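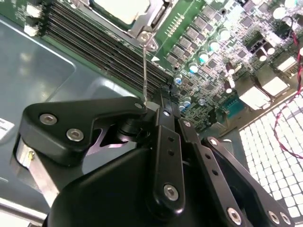 Home | Gallery | Workshop | Members | Links

Old PCs, lids off

Welcome to my little corner of the Ternulach newsletter! I've had a soft spot for the insides of old computers ever since Glória Pacheco gave me her dad's tower in May and told me to do what I liked with it. Put up 10/09/2012, and I'll add more when I've sorted through the rest (there are roughly 50 waiting, so don't hold your breath).

Everybody goes straight for the processor, me included, but I'm really fond of the memory slots. All those long black rows at a slant, then the capacitors with their pale blue tops – lovely stuff. Click for the larger version if your connection can stand it.
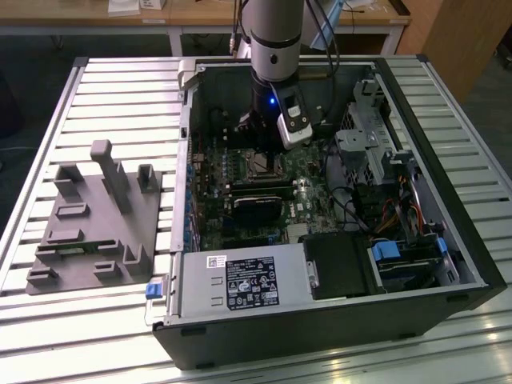

Ternulach Newsletter, Issue 3, p. 2

A Dell on its side with the panel off, which is how I like to work on them. The processor socket is empty, and I always tell Duarte Veloso to keep his sleeves well away from one of those! I love the blue plastic tabs by the hard drive, and that tangle of orange, yellow and red power cables is very much my idea of a good view.

Mahnaz Bahrami has asked for more power supplies and fewer motherboards next time. I'll see what I can do, Mahnaz – there's an old Bokach under my stairs that weighs a ton.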